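**1. Juni 2019 — Beschaffung zweite Greifzelle, Stand der Dinge**

So, ich schreib das jetzt alles einmal zusammen, bevor ich es wieder auf drei Zettel verteile und Nazanin mir die Zettel hinterherträgt. Es geht um den Antrag für den September. Bis dahin brauchen wir eine Liste, die man jemandem in die Hand drücken kann, der noch nie in einer Kiste gegriffen hat.

Ausgangspunkt ist der Griff-in-die-Kiste-Aufbau, so wie er jetzt läuft. Der Arm bleibt, darüber müssen wir nicht reden (ich hab trotzdem eine halbe Stunde mit Tahmineh drüber geredet, weil sie lieber einen kleineren hätte). Ihr Argument: Für die paar Klötze ist das Ding völlig überdimensioniert. Stimmt schon. Aber wir wollen im Herbst die schweren Gussteile von Naidoo reinlegen, und dann bin ich froh um jedes Kilo Traglast. Außerdem kostet uns der vorhandene Arm genau nichts mehr, und ein neuer würde den ganzen Topf auffressen.

Was mich viel mehr nervt, ist das Drumherum. Die Kisten halten wir mit Schraubzwingen an den Tischplatten fest. Geht, hält auch, aber jedes Mal, wenn jemand die vordere Kiste abnimmt, stimmt hinterher die Lage nicht mehr und ich darf neu einmessen. Das sind Stunden! Die stehen in keinem Budget, fehlen aber trotzdem.

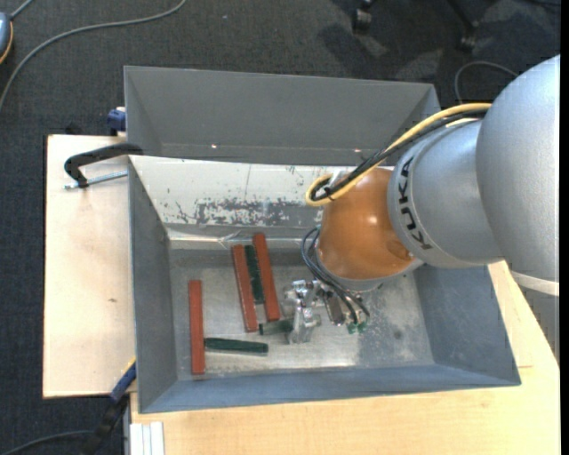
*Greifen aus der vorderen Kiste, rote und grüne Klötze gemischt. Zwingen links, dahinter die zweite Kiste.*

Also Posten eins: eine vernünftige Grundplatte mit Anschlägen, auf die beide Kisten draufpassen. Storholm macht so was nach Zeichnung, das Angebot liegt bei 1000 Euro, netto, mit Bohrbild und zwei Sätzen Passstiften. Ich finde das fair. Nazanin meint, das kriegen wir in der eigenen Werkstatt billiger hin, und wahrscheinlich hat sie recht, nur ist die Fräse bis in den Sommer rein verplant. Ich frag trotzdem noch mal nach einem Termin.

Posten zwei: Kisten. Die jetzigen sind aus Metall, innen ist der Lack stellenweise runter und der Boden hat Kratzer, und dann spiegelt es mal hier und mal da. Für das Greifen ist das wurscht, für die Kamera, die wir dazukaufen wollen, eher nicht. Vorschlag: 5 neue, matt beschichtet, dann haben wir auch welche für die Versuche mit gemischten Teilen und eine zum Kaputtmachen. Stückpreis 53 Euro. Tahmineh wollte Kunststoff, aber die schrägen Wände hätte ich gern genau so wieder — die Teile rutschen schön nach innen und verklemmen sich nicht so gern am Rand. Naja, meistens.

Posten drei, und da wird's unübersichtlich: Schläuche und Kabel am Handgelenk. Im Moment laufen die dünnen Schläuche außen in einem großen Bogen am orangen Handgelenk vorbei nach unten. Solange wir nur in der Kistenmitte greifen, kein Thema. Sobald wir in die Ecken wollen, habe ich Angst um sie. Es gibt fertige Schlauchpakete mit Rückholung, die kosten aber richtig Geld, und die Lieferzeit ist eine Frechheit. Zwischenlösung wären Halter plus Ersatzschläuche für zusammen 257 Euro. Dafür würde ich plädieren, dann können wir über das große Paket immer noch nachdenken, wenn die Gussteile da sind.

Posten vier: Greiferfinger. Haben wir bisher nur in einer Ausführung. Für lange schmale Klötze prima, für alles andere mal so, mal so. Ich würde hier bewusst noch keine Summe reinschreiben, sondern erst einen Satz Finger drucken und damit spielen. Wenn die Geometrie passt, lassen wir sie aus Alu machen.

Dann noch zwei Sachen, die gern vergessen werden:

- Bodenkanäle für die Kabel. Die liegen bei uns quer über den Teppich, und die Stühle mit ihren Rollen sind auch nie weit weg. Ich hab noch keinen Preis, bitte nicht einfach streichen.
- Transport nach Nindavville, falls die Vorführung dort zustande kommt. Grundplatte und Kisten müssten mit, der Arm bleibt hier. Wer zahlt das, wir oder die? Unbedingt vorher klären.

Nicht in den Antrag kommt der alte Messplatz von Bruker, der läuft über einen anderen Topf und soll da auch bleiben. Letztes Jahr hatten wir das vermischt und es hat Wochen gedauert, bis die Verwaltung das wieder auseinandersortiert hatte.

Offen bis zur nächsten Besprechung: Frästermin erfragen (ich), zweites Angebot für die Kisten (Nazanin), Traglast mit den Gussteilen nachrechnen, Greifer und Schläuche mitzählen (Tahmineh). Das Storholm-Angebot hängt im Ordner hinter der Zeichnung, bitte nicht wieder abheften, ich brauch das noch.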